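In praise of the gripper you hold yourself
17/04/2020

I have spent most of February and a good bit of spring comparing ways to teach an arm to move things on a table, and I've come out of it with a favourite. I like the hand-held gripper, one in each fist, with a marker cube on each so the cameras can work out where it is. I like it a lot!

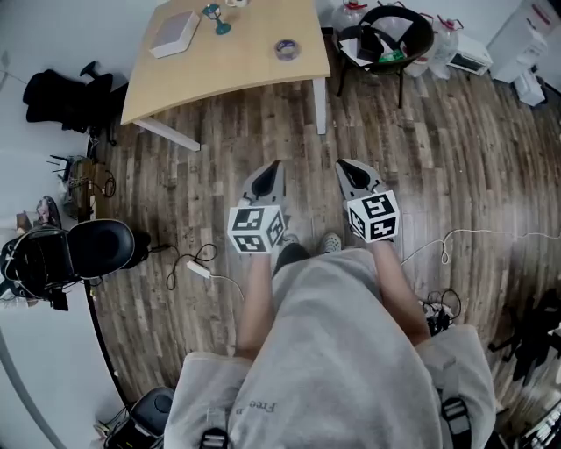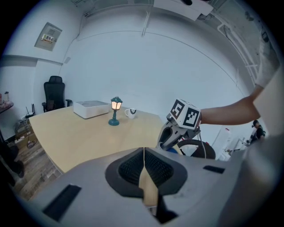
Why I'd pick it over a joystick

We tried the Fellau controller first, and it's a lovely bit of kit, but after 60 goes at lifting a cup I was still thinking about my thumbs. With the hand-held pair you think about the cup. You reach, you squeeze, you feel it slip a bit and you correct (I never once felt anything slip through a joystick). My first 100 recordings were done before lunch.

The pads matter more than people expect. Grorkard's stock ones are fine on boxes and hopeless on anything round, while the Nisbet set grips nearly everything but wears faster. I'd still take the Nisbet.

What still bothers me

Markers get hidden. Turn your wrist too far and the cube goes out of sight, and of 2000 recordings we threw away 600, mostly for that. Sistden's arm also can't twist as far as I can, so some of my nicest moves were no use to it at all. You learn to move a little more stiffly.

Even so, I'd start here if I were starting again. Get two grippers and a table with a few ordinary things on it, and do a day of it before you spend money on anything cleverer.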